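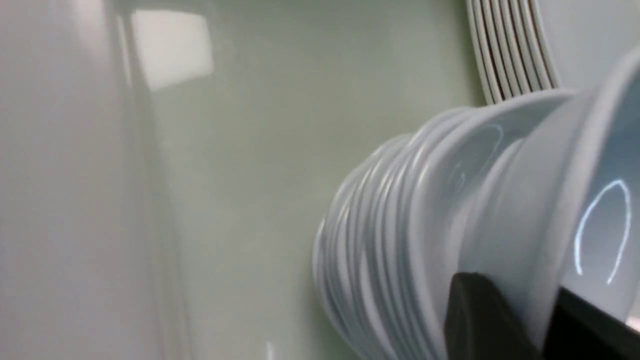
When our group picked "How does a small restaurant keep its tableware in order?" I figured it would be the easy project of the semester (I mean, it's bowls). Then Hae-won and I spent a Thursday morning at Ondinstead helping set up the side station before lunch, and wow, was I wrong!

Everaldo Lopes runs the floor there, and he let us try three different setups. The first one was ours and it was kind of a mess. We put everything on one shelf by size, and I kept reaching over the plates to get to the little bowls. Over the whole morning we logged 1378 pickups, and 69 of them were "wrong reaches," meaning you grabbed one thing and had to put it back. Most of those were mine, by the way. 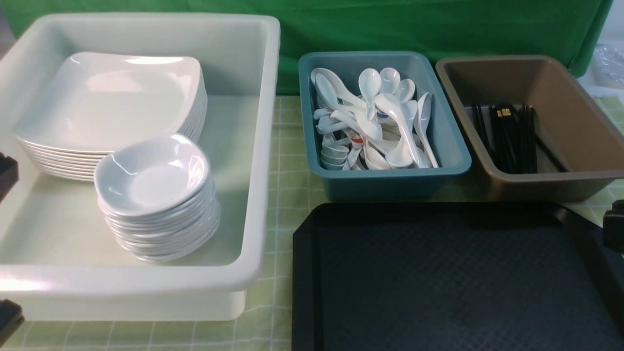
Page 4

For the second setup we sorted by shape. Square plates went in the back of the big white bin with the small round bowls in front of them, and the soup spoons got their own teal tray. I loved this one. The bowls nest really nicely, so a tall stack hardly takes any space, and you can see how many you've got left just by glancing over. The spoons are another story. Hae-won started nesting them in a neat column on the left side and gave up (I would've too), so the rest are just in a pile. Everaldo's take was that spoons go out so fast it's not worth the time, and our timing sheet kind of agrees with him.

Pádraig Brophy, who was on our team for the write-up, wanted to know if deeper bins would be better. My guess is no. With a deep bin you're already bending your wrist to get the bottom plates out, and I scraped my knuckles twice. 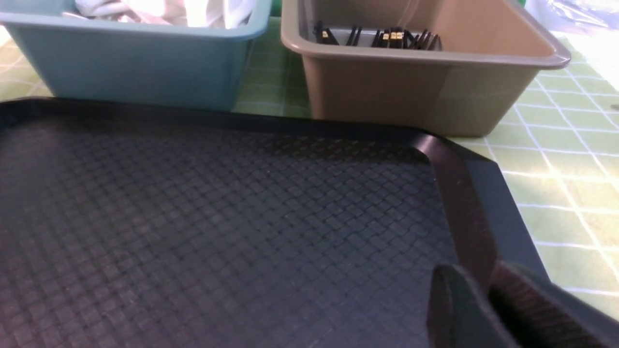

Page 5

The last setup brought in the black serving trays. They have a basket-weave texture on the bottom, and I went in thinking that was only for looks, but cups slid less on it than on the smooth tray we tried at home. We kept the tray in front and the blue and tan bins right behind it, so you could load up without walking anywhere. Wrong reaches were lowest here, though we were also way more practiced by then, so I wouldn't lean on that too hard.

If we did it over, we'd switch the order of the setups between the two of us. The full timing sheet is in Appendix B, and Hae-won's shelf sketches are in Appendix C.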